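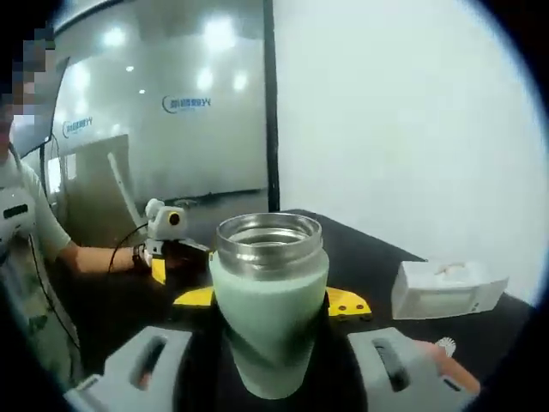 Good Practice for Hand-Held Gripper Work: Your Questions

These questions come from the people who use our hand-held grippers week in and week out, and the answers were put together by Primo Mancuso and the rest of the bench group at Brerley. If you are new, please read the whole page once before your first session, even the parts that seem obvious. If you have been with us a while, skip to whatever you came for, but do have a look at the sections on faces and on drinkware, which have both grown quite a bit.

Getting started

Who do these rules apply to?

Everyone who picks up a gripper at Brerley or at the Drondside rooms, whether you are here for one afternoon or have been doing this so long that your thumb knows the trigger better than your own car keys. Visitors who only watch don't need to sign the practice sheet, but they do need to follow the parts about faces and about standing clear of the table.

Are these rules official standards?

No, they are house rules. We wrote them ourselves and we change them when somebody shows us a better way. If your own company or university has stricter rules about recording people or handling equipment, follow those, and let us know so we can read them too (we have borrowed shamelessly over the years). Where a written safety standard applies to a piece of equipment, the standard wins over anything on this page.

How long is the introduction?

It takes 40 minutes, and you will spend most of it with a gripper in your hand. You'll learn how to open and close the fingers evenly, how to bring the tool toward an object without bumping the table, and how to stop in a sensible place. Please don't worry if it feels clumsy at first! It does for all of us, and the people who rush through those first minutes tend to keep their rushed habits for months afterward.

The table

What should be on the table when I start?

Whatever the task sheet lists, and the ordinary clutter the sheet allows. We like a table that looks like somebody's real table, within reason. A tissue box off to the side or a brush lying near the edge is perfectly fine, and we would much prefer that you leave allowed items where they are than tidy them away between takes. What we don't want is your phone, your lunch, your keys or anything with your name and address on it.

Can I move things partway through a take?

Only if moving them is the task. If something rolls where it shouldn't, finish or abandon the take, set the gripper down, fix the table with your hands and start over. Reaching in with your free hand while the gripper is still recording is probably the most common slip we see, and it is such a natural thing to do that we have stopped scolding people for it. Just mark the take as interrupted and carry on.

Does the color of the tabletop matter?

It matters that you write it down. We use dark tops and light tops, and neither is better than the other. A dark top can swallow the base of an object in shadow, so if you find yourself guessing where the bottom of something is, ask for the lamp to be moved before you begin. Please don't move it yourself in the middle of a set.

Bottles, cups and other drinkware

How should I grip a bottle?

Upright, with one finger on each side of the body, and with the sleeve (if it has one) taking the pressure. Close slowly until both fingers are resting against it, wait a beat, and then lift. The insulated bottles are the trickier ones, especially any that narrow toward the bottom, because a grip that starts too low has less to hold on to. Aim for the fuller part of the body and leave the rim alone.

Why are we asked to stay away from the rim?

Partly for the metal rim's sake, as the polished ones scratch easily and the scratches stay forever. Partly for yours, since a bottle hanging by its rim swings. And partly as a matter of manners – somebody may want to drink from it one day, and gripper fingers go everywhere.

May bottles have anything in them?

Not at a table with powered equipment on it. Tip every bottle and cup out over the sink before it comes near the bench, and give it a wipe. If a task calls for pouring, there is a separate sheet for that, called Clavis, and you need to have gone through it with one of us first. We use dry beads for most pouring work.

What about shiny surfaces?

Steel liners and rims throw back reflections of the ceiling lights and sometimes of you. A few bands of silver inside a bottle do no harm. If you can make out a person's face in a reflection, though, treat it exactly as you would a face seen directly, and read the next section.

Faces, clothing and privacy

Will my face be visible?

You should assume that the gripper camera sees far more of the room than you expect. The lens is very wide, and a colleague on the far side of the table will often be in view. Our rule is that every face is obscured before material leaves the working group. We use coarse blocks, which aren't pretty, but which do the job and leave no doubt in anyone's mind that it was done.

Is obscuring the face enough?

It is the minimum. Take off badges and lanyards, and cover anything on your shirt that names you. A plain T-shirt is ideal. Bare forearms are fine and make wrist movement easier to follow, but if you have a tattoo you would prefer to keep to yourself, wear long sleeves and nobody will ask you about it.

What about company names and logos on walls and windows?

Glass walls deserve special care. They can carry printed lettering, they reflect whatever is behind you, and they can show a doorway where someone may walk by. Before a session, stand where the gripper will be and look at the glass for a moment. Make a note of any logo or lettering on the session sheet so that the reviewer can decide whether it may stay. Don't tape paper over a host's wall without asking them!

Can I change my mind afterward?

Yes, always, and without giving a reason. Tell any of us the session number and we will pull your takes. We can only do this cleanly before material has been passed on, so sooner is kinder to everyone, but please ask even if you think it's too late.

Working near other people

Can two people work at the same table?

They can, and they often do. The limit is 2 active grippers to a table. Agree out loud who is moving first, and keep an elbow's worth of space between you. If your tools are going to cross, one of you stops and holds still until the other is through. A simple "yours" and "mine" has served us very well.

Who gets the right of way?

The person who is already holding something. It is much easier to pause with empty fingers than with a bottle in them.

What do I do about cables?

Leave a soft loop between the tool and your wrist so that a turn of the hand doesn't tug on the connector, and let any longer cable run down along your side, away from the table edge. If you are wearing a unit on your chest, fasten the straps before you plug anything in and have somebody check that they sit flat. Then take one step forward and one step back. If nothing catches, you're ready. If something does catch, fix it properly, however keen you are to get going – a cable that catches once will catch again at the worst possible moment.

Care of the grippers

How do I clean the fingers?

With a barely damp cloth, after every session, and with the power off. Get into the slots with the soft brush and be gentle about it. The camera lens gets only the lens cloth, never a tissue and never your sleeve, however clean your sleeve may be.

When are the fingers replaced?

After 500 sessions, or the moment you see a crack, whichever comes first. There is a tally card in each case. Please fill it in on the day, because Primo has spent more evenings than he would like working out backward tallies from memory. The longest-serving pair we ever had reached 743 before we had the replacement rule, and they are in the drawer at Drondside if you'd like to see what worn fingers look like and feel how much give they have.

Can I use different fingers on the same task?

Not within a set. Gray fingers and yellow jaws are not interchangeable in the records even where they would both do the work, so finish the set with the ones you began with and write the color on the sheet.

What if I drop the gripper?

Say so. There's no charge and no black mark, and we have all done it. Put it in the tray marked Check, take a spare and tell whoever is on the bench. A dropped tool may close unevenly afterward in a way you can't feel, and a whole afternoon of takes can be spoiled by it.

Records and questions

What goes on the session sheet?

The task, the tabletop, the finger color, the lamp position, the names of any logos in view and a line about anything odd. The line about anything odd is the one we read first. Full sentences are welcome but so is "bottle kept turning in grip."

What is the Martinelli sheet?

It's the longer form for tasks done at a partner's site. It asks for the host's contact, their recording rules and whether there is glass in the room. Fill it in before you travel. The blank copies are in the same folder as the session sheets, on the shelf under the lamp switches.

Who do I ask if my question isn't here?

Ask Primo, or leave a note in the box by the Brerley door. We go through the notes every April and whenever the box gets too full to close, and the good ones end up on this page.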